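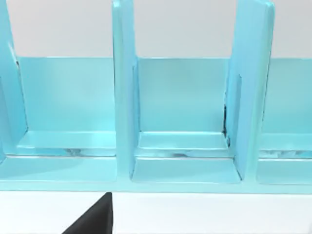 Reading time: 2 min

Week 7 – Trusting numbers from simulation
Notes for the seminar led by Seija Oksanen

Read the Verutholm report before class, then read its results table again with the method section open beside it. The claim is that a placing policy trained only in simulation is ready for a real dish rack. I don't think the report shows that, and I'd like you to argue with me.

Start with what the policy gets to look at. The rack is one glossy turquoise, the wall is plain, the surface under the rack is smooth and white. The dark finger stands out against all of it. How much of the score comes from a good policy, and how much from an easy background? The authors never test a cluttered one, so we can't say.

Next, the trials. The report gives 255 simulated episodes and 6 random seeds, which sounds fine until you notice that the seeds change only the starting pose of the arm. Rack color, lighting and friction stay fixed. That is one rack tried many times – useful, but a narrow result.

Then contact. The dividers have rounded corners and the compartment floors are stepped. A plate edge landing on a ledge is exactly where simulators disagree with each other. Lauri Vuorinen reran the task with 2 contact settings and got different rankings for the same policies. His notes are in the course folder.

For the discussion, bring:
– one change to the rendering that you expect would hurt the policy
– one change to the physics that you expect would hurt it more
– the smallest real-world test that would change your mind

Toivo Halonen will defend the report. Written answers go to him by the end of the session, one page at most.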